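Simulation hours as evidence before first run on hardware – what do you accept?

Forum: Handling and Service Robots > Rules, Standards and Good Practice
Started by gridlockgwen, August 8, 2019

gridlockgwen
Posts: 35

I've been handed a draft of our new house rules for kitchen handling work and asked to comment. Section two says that a task counts as "cleared for supervised hardware" once it has gone through 2677 simulated runs with no contact faults. That's the whole test. Nothing about how the runs are set up, who looks at them or what a contact fault is.

The author is Vinh Doãn, whose work I rate, so I'm trying to be fair. But I've sat through this before at Retex, where a big number went on the front page and everyone stopped reading. I'd like to know what other people write down at this stage. Do you accept simulated runs as evidence of anything? If so, what has to be attached to them?

For what it's worth, the tasks are storage and tidying: reach into a cabinet, take something off a shelf, put it in a drawer, close the drawer. We have one arm, one gripper and a handful of kitchen models. 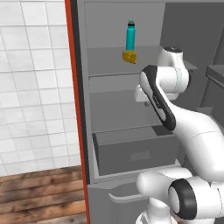 My main gripe is that the draft treats the cabinet as furniture and the arm as the machine. Once the arm is working in and out of a drawer, the drawer is part of the hazard. It has edges, it has a gap that closes, and on a real unit it has runners that stick. None of that is in the wording. There's a line about "keeping clear of fixed structures", and I don't know whether a drawer counts as fixed. Neither did the two people I asked.

Comments are due back before November, so there's time to get it changed if I can make a decent case.

tolerance_stack
Posts: 22

No, I don't accept it, and I wouldn't sign anything that did. Simulated runs tell you the planner does what you thought you'd told it to do. Useful for the people writing the planner. For anyone standing next to the arm it's worth very little.

We allow simulation results in the design file and nowhere else. The clearance form has no box for them. People moan about it every time.

vdoan
Posts: 18

Since I'm named, I'd better answer. The number is there so that teams don't come to me after one good run and ask for the key. It was never meant as proof that the thing is safe. Section five still requires the risk assessment, reduced speed, a second person and the stop test. Gwen has read section five, I know she has.

On the drawer, fair enough. "Fixed structures" is bad wording and I'll change it.

I disagree with tolerance_stack about the form, though. If there's no box for it, teams stop doing it properly. I would sooner have the runs in front of me with the settings attached than hear about them over coffee.

gridlockgwen

I have read section five. My worry is that someone who hasn't will read "cleared" in section two and stop there. Could it say "may apply for" instead of "cleared for"? Costs you nothing.

halfpint_controls
Posts: 677

I'm with Vinh on keeping a number and with Gwen on the word. Our rule at Calloway used to say "approved in simulation" and we took "approved" out after a new starter read it exactly the way you'd expect. It now says "simulation review held". Dull, but it hasn't been misread yet.

What I'd add to the draft is a list of what's left out of the model. Ours is one page. Friction values used and where they came from, whether the objects can tip or bend, whether doors and drawers have any resistance, whether the camera view has any noise on it. If the answer is "default" they have to write the word default. It's surprising how much shorter the discussion gets once somebody has had to write "default" nine times.

tolerance_stack

A page of the word "default" is a page of reasons not to use the results. I don't see how that argues for a box on the form.

halfpint_controls

It argues for knowing. At the moment you don't know, because you've told them you don't want to see it.

ysb_integration
Posts: 340

Yetunde Briggs here, I do site acceptance at Flarnitz. I come at this from the other end, when it's all been bolted down and someone wants me to agree it's finished.

The bit I always ask for is the object list, and I nearly always get a poor one. Teams test with whatever is in the library. Bottle, box, tin. Then the customer's kitchen has a grater in it, and a grater is an awkward thing for a gripper. It has holes all over one face, the sides may be different again, and there's a thin handle that looks like an obvious place to grab. Which part is the arm allowed to hold? Is it allowed to hold the handle and swing the rest about? If the rules don't say, the answer gets decided by whoever tuned the grasp.
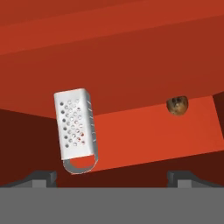 Gripper view from a simulated run: box grater, with a small brown item higher up and to the right. Neither is touching the fingers.

When I'm shown a view like that I want to know three things from the paperwork. Is the object on the agreed list? Is there a named grasp for it? What is the arm supposed to do about the other thing nearby that it wasn't asked to pick up? The last one is hardly ever written down. And a still won't tell me how the run ended, so please don't send me stills as evidence of a pass. I had a whole folder of them once.

gridlockgwen

The "other thing nearby" question isn't in our draft at all. Stealing that.

vdoan

Nor was it in my head. I'd want it as "objects in reach but not part of the task", with leave alone as the default and a stop if one is touched. Would a stop on touch be too strict? In a crowded cupboard you'd be stopping all day.

ysb_integration

Then you stop all day, and somebody learns that the cupboard is too crowded for the task as written. I wouldn't loosen it before the first hardware runs. Loosen it afterwards with a reason, in writing.

Fiachra_OB
Posts: 1204

Bit of cold water. I've watched house rules like these grow for years and most of the growth gets ignored. You add an object list, a defaults page, a nearby objects clause and a naming scheme for grasps, and you end up with a document that three people have read, two of whom wrote it. Domenica Mösli ran the safety side at Travovitz when I was there and her whole rule for first hardware runs fitted on a card. Slow speed, hand on the stop, soft objects only, drawer and door edges marked, two people, write down anything odd. I can still say it from memory.

I'm also not convinced a run count does any harm or any good. Teams will leave it going overnight and hit whatever figure you set. Make it ten times bigger and they'll leave it going for longer.

halfpint_controls

The card's good. Did it cover who decides when you move off soft objects?

Fiachra_OB

She did. Which I grant you isn't a rule.

tolerance_stack

Fiachra has just made my point about the run count better than I did. If it can be met by leaving a computer switched on, it isn't a test. What changes between one run and the next? If the cabinet is in the same place and the bottle is in the same place, you've done one run a great many times.

vdoan

They vary. Object positions and start pose change, cabinet stays put. Lighting doesn't change, which I'd call a weakness. I take the point that none of this is in section two, so you've all had to guess.

wsemaan
Posts: 88

Could I ask a basic question? I'm new to this and we're about to write our first set. When people say "contact fault", do they mean the arm touching anything it shouldn't, or touching it too hard? In our simulator the gripper fingers brush the shelf quite often when it goes for things low down, and nothing flags up. I'd assumed that was fine because the software thought so.

Widad

ysb_integration

Widad, not a basic question at all, and it's the one I'd put first. It means whatever the threshold in your simulator says it means, so find the threshold. Then write your own definition and make the simulator match it. We count any contact that isn't in the task description, whatever the force, and we log light ones separately. You get a long log. Read it anyway, the shelf brushes are where you find out that the model of the gripper is smaller than the gripper.

tolerance_stack

Agree with every word of that, for once.

wsemaan

Thank you. I looked and ours is set fairly high and I can't find out who set it. I'll start there.

gridlockgwen

Here's what I'm sending back to Vinh. Shout if it's wrong.

Section two. "Cleared for" becomes "may apply for".
Run count stays, but only with a note of what was varied and what was held still.
Contact fault defined in our own words, threshold stated, light contacts logged.
Defaults page attached, word "default" written out.
Drawers, doors and anything else the arm can move to be treated as part of the machine for the risk assessment.
Object list with an allowed grasp for each. Anything not on the list is out of the task.
Objects in reach but not part of the task: leave alone, stop if touched.
No stills as evidence of a pass. Logs or full recordings.

I still don't like the number on the front page and I'd move it to the back.

tolerance_stack

I'd delete it. Otherwise better than what you started with. I still won't be putting a box on our form.

vdoan

I can live with nearly all of that. The number stays in section two but I'll take it out of the heading. On drawers being part of the machine, I need to check what that does to the existing assessments for the other cells – it may mean redoing more than one, and I'm not promising that before November.

Fiachra_OB

Put it on a card when you've finished.

gridlockgwen

Both sides of a card, maybe. Vinh, if the drawer clause has to wait, can we at least have an interim line saying drawers stay shut or stay open for first hardware runs, and the arm doesn't move them?

vdoan

Yes. Send me the wording and I'll put it in.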